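Two arms going in at Hillbridge -- what happens to the bench crew?

tapeline_16
We pack foam inserts at Hillbridge. Ten of us on the bench, two shifts. Since May the company has been trying arms on a test table before anything goes on the floor. Management says no jobs go. Has anyone been through this? The table looks like so:
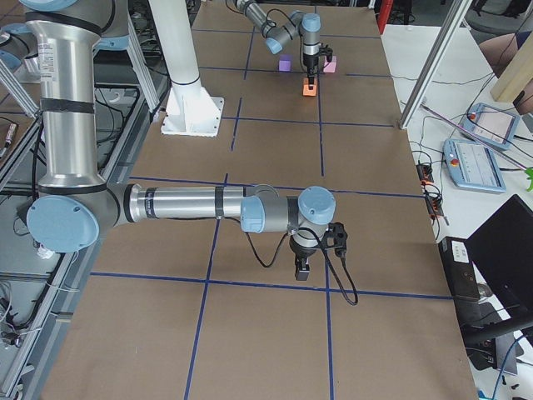
Test table, two arms, blocks at the far end.

lowther_nights
We went through it at Lowther. No one was let go, but three people got moved to checking and resetting, and two of them hated it. You stop using your hands and start waiting for something to go wrong. Ask now what the pay grade is for that job.

tapeline_16
Grade hasn't come up. Styliani Karras is our lead and she asked for it in writing. What I do know is that the blocks have to be set out by a person, and so far that person is me. 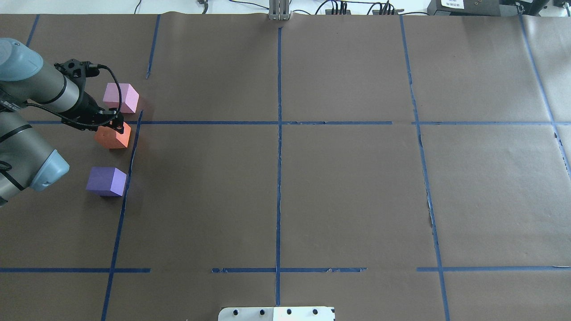

I don't mind it. My wrists feel better than they did after 2,000 inserts a shift. But I used to talk to the person next to me all day, and at the test table I mostly talk to myself.

plalomau_dave
Sorry, but a few foam cubes on brown paper is a long way from your bench. I wouldn't lose sleep over it.

lowther_nights
Disagree. Ours started on a table too. By the time it reached the floor the shift pattern was already decided.

tapeline_16
The view from the wrist is what they go over with us in training. We're supposed to learn to read it.
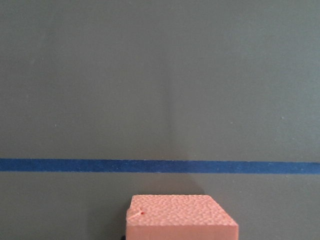 Wrist view: pink foam, one line of tape.

plalomau_dave
Fair enough, training counts for something. Is it paid?

tapeline_16
Paid, yes. Ten hours each.

yrahman
Yanti Rahman here, shop rep at the Romside site. Dave, I'd push back on waiting. Get the new duties written down while it's still a test -- who sets out, who resets, who can stop the arm. We left it until after and spent months arguing over the stop button.

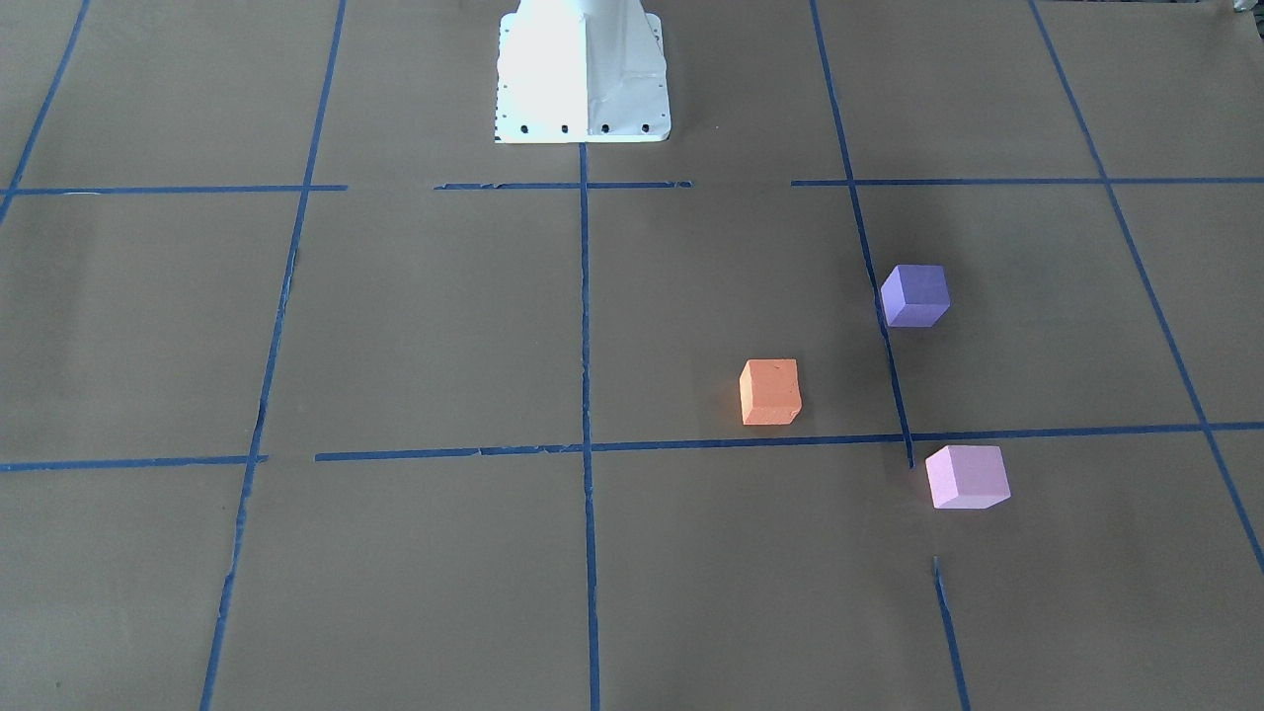 Hillbridge, 26 January 2025

tapeline_16 again, putting the place and date on this one so it can go with our notes. Styliani took Yanti's list in to the manager. He agreed that anyone on the table can stop the arm. Setting out stays with the bench crew for now. Nothing on the grade yet.

lowther_nights
Keep asking about the grade.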